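4.2 Changes on the prep line

Site two was the Dendarico kitchen, 12 staff per shift, cup and lid restocking done by hand up to September. The robot arm (Remer) learns from demonstrations the staff record themselves with a hand-held gripper. So the people whose task is being automated are also the ones teaching it. We come back to this in 4.4.

Recording was added to the normal shift, no extra pay in the first month. Target was 500 demonstrations; the team logged 1004. Most of the surplus came from repeats – wrong grip height, jaws closed too early, and so on. Staff began to talk about "good takes" and to correct eachother. Figure 3 gives the view from the tool with the jaws open, a ribbed translucent cylinder further back on the table. 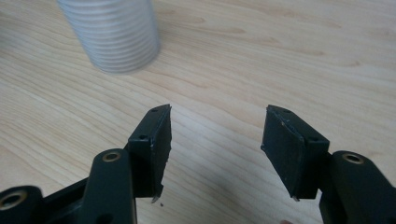 Figure 3. Gripper view, jaws open.

Rebecca Negri objected to the word "restocking" when she read our draft: the job was also the only time she got to stand still and talk to whoever was next to her, and the arm took that part too. Others raised the same point, less directly.

Three effects in the interviews. Fewer short breaks. More time at the counter, which some liked. And a new informal role, fixing the arm when it stalls – unpaid, not in any job description, falls mostly on 4 people. Managers did not list this role when asked. The pace of the line was set by the arm by the end of the study, altough no one had decided that it should be.

Related items
Fiore: shift planning after automation
Grorka warehouse study, interview guide
Pagano, S. – Who fixes the robot?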